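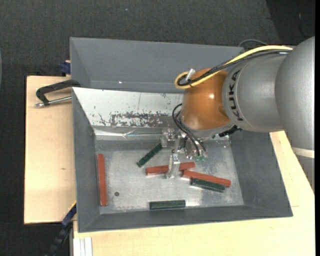 How do you get brown spots off a metal tray panel without scratching it?
Warm water, a drop of dish soap and a soft cloth come first, and if the spots stay put, a paste of baking soda left on for 13 minutes and wiped off along the length of the panel.

Ticket 119
Product: Flomus sorting tray, gray, with Stöcker wooden blocks (red and dark green)
Opened: 2/10/22
Status: Closed, more or less

Reported problem

The back wall of the tray has come out in dark, rust-colored speckles. The listing on the Jerano store page says the panel is aluminum, and I was under the impression that aluminum doesn't rust. The panel has not read the listing. Also, the floor is scuffed, and I would like to know if the blocks did it or if I should look closer to home.

Reply from support

Thanks for writing in. Aluminum doesn't form red rust, so what you have is most likely something that landed on it: rust from steel wool, drips from a shelf, tea. Please don't use steel wool. Have you used steel wool?

Customer reply

I have used steel wool. Once, in the kitchen sink, with great confidence. It had been sitting in a saucer beside the faucet and was not at its best. The spots were fewer before that, I'll admit, but there were spots.

Reply from support

That would do it. Little bits of steel get left behind on the surface and rust there on their own schedule. Try the following, in this order:

Take all the blocks out. The finish on the Stöcker sets doesn't like standing water.
Wash the panel with dish soap, rinse, dry with a towel.
Baking soda paste, 13 minutes, wipe, rinse.
If there is still brown, white vinegar on a cloth, dabbed on the spots only. Keep it off the gray sides until you've tried a corner.
Dry again. Don't leave the tray in the sink overnight.

Log, as kept by the customer

Soap: took off a surprising amount of something. Spots unmoved.
Paste, first round: the smaller speckles went lighter. The big stains looked back at me.
Paste, second round: same again. Ran out of baking soda.
Vinegar: better. Almost 60 percent gone by my own generous estimate. The kitchen smells like a pickle.
Left it there. It holds blocks, it doesn't have to hold my reflection.

On the scuffs

Support says the scuffs on the metal floor are normal wear from wooden edges and from any grit that gets under them, and that they can't be polished out at home without making a bigger, shinier scuff. Shaking out the tray now and then is recommended. I had been sliding the long blocks around like curling stones, so that matter is settled too.

On the clamp

Asked as an extra: is it all right to hold the tray down with a C-clamp? Mine is a Gamberg and I tighten it like I mean it. Support says fine, but put a scrap of wood or folded card under the pad and stop when the tray stops moving - anything past that only bends the rim. Part 114 is the replacement rim, sold separately. I have decided not to need one.

Closing note from support

Marked as resolved by cleaning. Residual staining is cosmetic and isn't covered. If the spots spread by the end of February, reopen this ticket and don't start a new one.

Customer note after closing

Steel wool has been thrown out, saucer included.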